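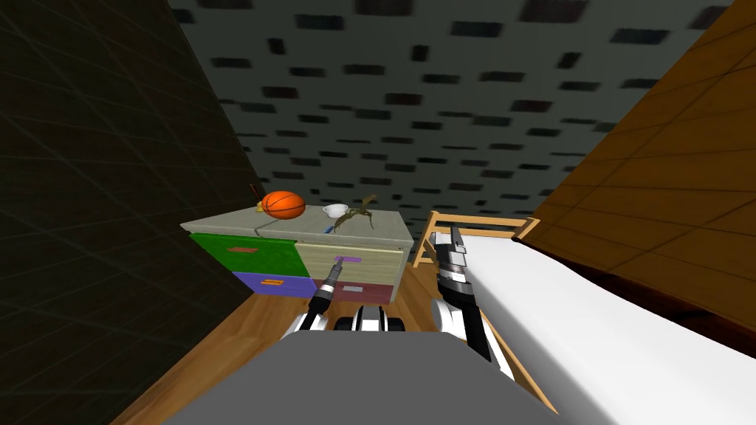 # Clothes come out of the drawers smelling musty, what am I missing?

**Vy Triệu**

Hello all, hoping someone has cracked this. We moved to Henbridge in October, and by Christmas everything I took out of the chest of drawers smelled like an old church hall. Jumpers are the worst, and T-shirts not far behind. Anything on a hanger is fine, which is what's driving me mad!

So far I've washed the lot (twice), wiped the drawers out with white vinegar, and put in some of those lavender bags my mum swears by. Now it smells of old church hall and lavender. The drawers are second-hand, bought from a house clearance place, and I didn't notice anything when I bought them, but I did have a cold.

No visible mould that I can find. The bedroom is on the cold side of the house and we dry washing on a rack in there overnight (I know, I know, there's nowhere else). I don't want to chuck the thing out if I can help it because it fits the space exactly and the drawers run beautifully. Is it the furniture, the room or my washing machine?

**Griro**

Chuck it. Second-hand drawers always smell. I had one from my nan and ended up taking it to the tip.

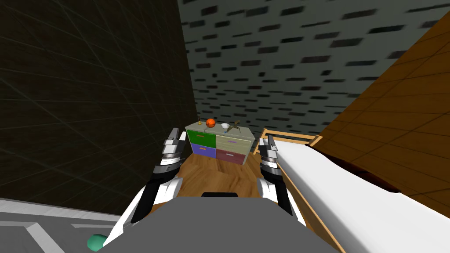

*Kuston, 05/02/2025*

**Đàm**

Don't take it to the tip yet! I do up old furniture as a hobby and this is very fixable nine times out of ten, though it takes a bit of patience.

First, find out which it is. Take everything out of one drawer, put a clean dry towel in, shut it, and leave it for 2 days. Put another towel on a shelf in the same room. If only the drawer towel smells, it's the furniture. If both do, it's the room, and I'm afraid the washing rack is my chief suspect. If neither does, go and look at the rubber seal on your washing machine (bring a torch and a strong stomach).

If it's the furniture, pull all the drawers right out and have a sniff at the back and the undersides. People clean the insides and forget the bits where the smell lives. If it's bare wood in there, sand it lightly by hand, I use 300 grit for the last pass, then hoover up every bit of dust and let it air somewhere dry for a week. Drawers out the whole time, please, don't be tempted. After that, a thin coat of clear shellac on the bare parts seals in whatever's left. Let it harden properly before your jumpers go anywhere near it.

Go easy on the vinegar, by the way. Bare wood drinks it up and you're adding damp to something that already smells of damp.

For the room, pull the chest a hand's width off the wall if it's against an outside one, and crack the window open in the mornings even when it's freezing. A little dehumidifier made more difference here than anything else I tried. Mine pulls out 300 ml on a bad night and I only run it when there's washing up.

**Vy Triệu**

Towels are in! It is an outside wall, so I've already dragged it forward and found a sock and a lot of fluff. Will report back about the smell. The lavender bags have gone in the car.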